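Keep the Old Thing a Little Longer

I have lived in Ridville for 34 years, and in all that time I don't believe I have bought a toaster because I wanted one. I bought them because the old one quit and the man at the store shrugged at me (kindly enough, I'll admit) and pointed down the aisle. 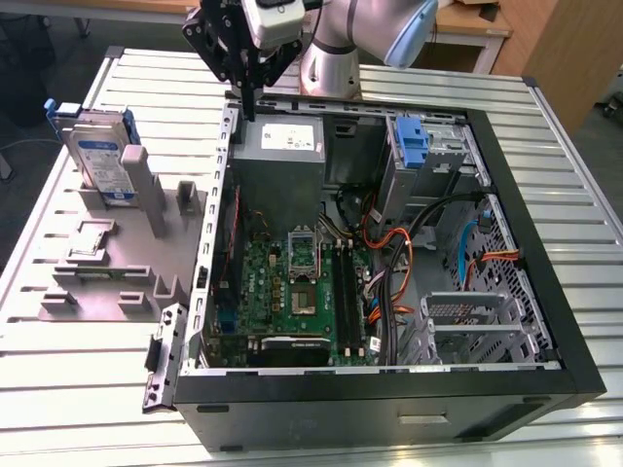

My mother would have found that shrug very strange. She had a drawer of odd screws and a coffee can of fuses, and when the radio went quiet she took the back off and had a look. I think we lost something when we stopped having a look, and I'd dearly like it back!
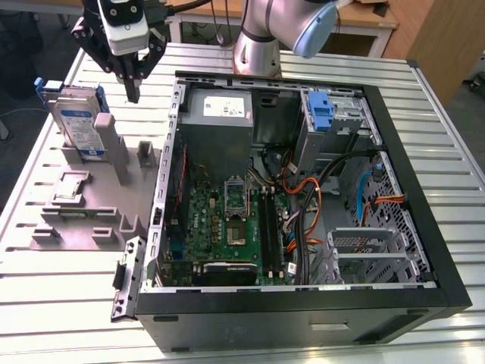 Now, I know repair isn't always the cheaper road. The shop over on Aguiar Street once quoted me 100 dollars for a lamp I could have replaced for less, and I stood there hemming and hawing for a good long while before I said yes. I still read by that lamp every evening, and I'm fonder of it than I have any right to be.
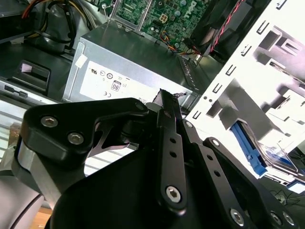 So I would ask our schools to bring back a repair class, even 2 afternoons a month, and I'd ask the town to give it a room. Voston did it with an old firehouse. We could surely find a few benches, and I have a coffee can of fuses I'd be glad to send along.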